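From: Boglárka Juhász
To: allotment-list
Date: 15 Jul 2026
Subject: Re: Water on the lower plots

Hubert Kuster wrote:
> The pressure on the lower plots has been poor again. I had the hose
> on for 50 minutes Monday evening and only got through the beans and
> half the squash. Plot 26 says the same. Is it the valve by the
> Walley Road gate, or are too many of us watering at once? Also, can
> we go back to the May schedule?
> Hubert, plot 9

Hubert,

I walked the line this morning with Iñaki Arroyo. The valve by the gate is fully open and the pressure at the first standpipe is fine. It drops after the second one, where the old pipe joins the new pipe. Iñaki thinks the joint is full of grit. It was last cleaned before the new pipe went in, and the filter upstream of it is the original one.

Lucía Miranda has the number for Prieto, the plumber who did the upper plots. She will call him today. If he can come this week, the water will be off for a morning and I will post the day here. Please fill your barrels once you see that message. 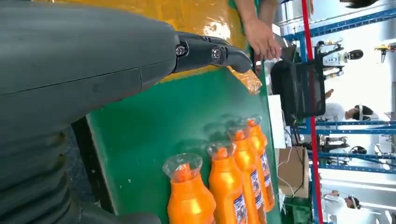
Can we still water in the evening until the joint is cleaned?

Lower plots should use the hours before 8 a.m. and upper plots the evening, starting tomorrow.

That is close to the May schedule, except that the May one had the lower plots on alternate days. I don't want to do that in this heat. Tomatoes and cucumbers will suffer if they miss a day, and several people have new lettuce in.

A few other points. Sprinklers take most of the pressure, so please use a can or a hand-held hose for now. Mulch helps a lot. There is still straw behind the shed, and anyone can take it. Saturnino Figueroa has put down a thick layer on his squash and is watering every third day.

The standpipe near plot 76 drips when it is shut off. Iñaki has a washer for it and will fit it when the water is off.

If your pressure is still low before 8, write back with your plot number and the time.

Boglárka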